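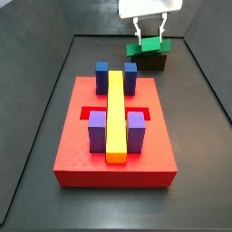 Progress report to Trostmont, second half of season

From: Loretta Park, team manager, Pladside Racing
Re: junior single-seater programme, where your money has gone and what's next

Makis asked for this by the end of August so apologies for the state of it, written mostly in the truck between sessions. Proper accounts follow from Evangelia.

Short version. Car is quicker. Results have been mixed. Still in the fight for the rookie title, out of the fight for the main one unless something odd happens to the two ahead of us. Money will last to the final round if we don't bend anything expensive.

Results since last report

Best weekend was Flustberg. Rafail qualified on the front row, led the first race from the second corner and lost it on the last lap to a better run out of the hairpin. Second. Gutted but it's our best finish as a team. Second race he was hit from behind under braking and came home outside the points with the rear wing hanging off. Stewards gave the other driver a grid drop, no use to us.

Sofia had a quieter time there. Tenth and eighth. She's been honest that she doesn't like the fast left at the back of the circuit and the data says the same, she's lifting where Rafail isn't. We've talked about it. No pressure from our side, she is in her first year and has brought the car back in one piece every single time, which I can't say of him.

Home round was wet and a bit of a mess. We gambled on slicks for race one, my call, wrong call. Both cars off in the first few laps. Rafail rejoined, Sofia beached. Race two on the right tyres and she drove beautifully, fourth, from the back half of the grid. Her best result of the year by a long way and the reason she's now leading the rookie table.

The round after that we had the gearbox trouble I rang you about. Rafail lost second gear in practice, Sofia's went the same way in qualifying. Same batch of parts. The supplier has taken them back and replaced both sets without arguing but we lost the whole weekend for practical purposes. One point scored.

Testing

We'd planned three test days out of the Trostmont money and have done two. First was useful. Ran through ride heights in the morning, then front roll bar settings until it rained. Found that we'd been running the car too stiff at the front since the start of the season, probably chasing a problem that was really tyre pressures. Rafail was happier straight away.

Second test was mainly for Sofia, long runs on old tyres. 300 kilometres without a stop for anything mechanical. She was complaining of arm ache after lunch so we've changed the seat and brought the wheel closer, and Makis has her on a new gym plan.

Third day is booked before the final round. Would rather keep it than spend it early. If it's wet we'll still run.

Money

Headlines only. Tyres are over budget, everything else is at or under. The tyre overspend is 800 pounds and is down to the home round, where we went through wets we hadn't allowed for. I've moved it across from the hospitality line, which we hardly use. Your guests at Flustberg brought their own sandwiches so that helped!

Damage: rear wing, one front wing, two noses, a set of wishbones. All covered by the crash fund, which now stands at 1000 pounds. That is thin. One proper accident and it's gone. I'm not asking for more at this stage but I want you to know the number before it becomes a phone call.

Entry fees paid up to the end of the season. Truck passed its test. Insurance renewed, slightly up.

Xenos have confirmed they'll carry on supplying oil and brake fluid for next year, no cash but it all counts. They would like a bigger sticker. Have said yes to the engine cover, which doesn't touch your space on the sidepods.

People

Two changes. Our number two mechanic left for a job with a touring car team, better pay, can't blame him. Evangelia is covering on race weekends as well as doing the books and has turned out to be very handy with a torque wrench. Looking for a permanant replacement over the winter.

Rafail has been getting interest from a bigger team. Nothing signed and he told us himself. His agreement with us runs to the last race and he's said he will see it out. After that I would expect to lose him. I'd like to talk to you about what the programme looks like if we do, because my own view is that we build it round Sofia and bring in a second rookie alongside her. Makis doesn't entirely agree, he wants an experienced driver in the other car to pull her along. Better done face to face.

What hasn't gone well

Starts. We are losing places off the line nearly every race. Part of it is clutch bite point, which we've now got a routine for, part is practice. Both drivers do standing starts at the end of every session now and it is getting better, slowly.

Qualifying for Sofia. She's quick on race tyres with fuel in and then can't find the single lap. Too many good drives start from too far back.

Communication with you. I know the last update was late and I said I would send video clips and haven't. Clips coming this week, Makis has them on his laptop.

Next

Three rounds left. Aim is the rookie title for Sofia and a win for Rafail, he deserves one. Sixth or better in the teams' table would bring in a bit of prize money and that would go straight in the crash fund.

Passes for the final round are yours, let me know how many. Garage opens at 8am, warm-up is early and it's worth seeing. Car park is the field on the left past the main gate, bring boots.

Still need from you: the new logo file for next year's suits, and a yes or no on the school visit Sofia offered to do. She's keen, and she'd take the show car if we can borrow the small trailer.

Will ring after the next round either way.

Loretta

Pladside Racing | Contact the team office | Copyright Pladside Racing, all rights reserved | Back to top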